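Cimivora Project - Notes from the June Working Meeting

Held in the Mackay room, start 9:30

In the chair: Babita Bansal
Taking notes: Craig Baxter

1. Welcome and last month's minutes

Babita thanked everyone for coming in and said how pleased she was with the way the kitchen tasks have come together this spring. The minutes of the last meeting were read through and accepted with one fix: the pouring task was paused, and I had written that it was dropped. My apologies to those who spent a week thinking their work had gone in the trash!

2. Where we stand on examples

The target for the lid task is 900 good demonstrations, and we are still collecting. Babita reminded us that "good" means an example someone has watched from start to finish and signed off in Drilura, so the raw pile on the disk doesn't count toward it. We talked for quite a while about variety. The learning system does nicely when the pan sits where it usually sits and gets muddled when the handle is turned to a new angle, so we agreed to record in blocks of 50 and turn the handle between blocks. Whoever is driving should write the handle direction in the notes field, in plain words - "toward lower left" is perfectly fine.

The dark saucepan with the blue handle stays as our main pan for now. There was some fondness in the room for bringing in a second one, and we will come back to that next month.

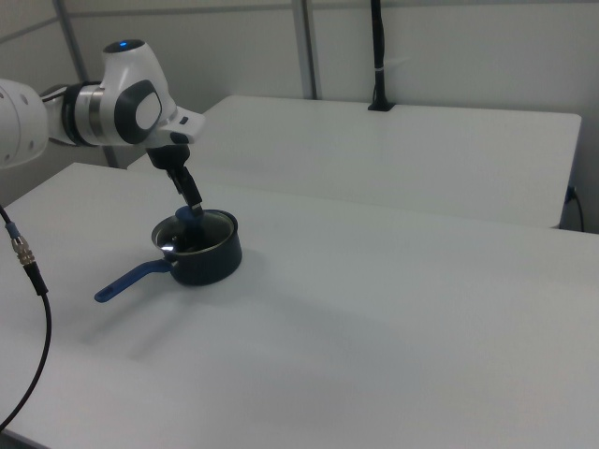
Item 2: the gripper at the blue knob of the glass lid.

3. Failed grasps

This took up most of the morning, and I think it was worth it. Craig (that's me) had been deleting every attempt where the fingers slid off the knob. Babita would like those kept, as long as the driver recovered and finished the task, and she made a very kind but firm case that a system which has only ever seen clean grasps won't know what to do after a bad one. After some back and forth we agreed to keep recoveries under their own tag and to go on deleting attempts that were abandoned partway. I will go back through the trash folder and rescue what I can.

A related question was how long a driver should hover above the knob before closing the fingers. Long pauses seem to teach the arm to dawdle. We settled on moving at an easy, steady pace and stopping for a rest between examples.

4. Glare on the glass

Reflections on the lid came up again. Babita is happy to have some of them in the set, and asked only that we not record everything under the same lights. Craig will try 4 lighting setups and post samples for everybody to look at.

5. Storage and Granus

The move to Granus is going along slowly. Uploads are fine in the evening and painful after lunch, so please queue them before you go home. Drilura will stay open for reviewing until the move is finished.

6. To do

Craig - recover deleted attempts, add the recovery tag, post lighting samples.
Babita - write half a page on what gets signed off and what doesn't, and send it to all drivers.
All - fill in the notes field, please, even when you are in a hurry.

Meeting closed at 11:40. Next one in the same room, and Babita has offered to bring the coffee cake again.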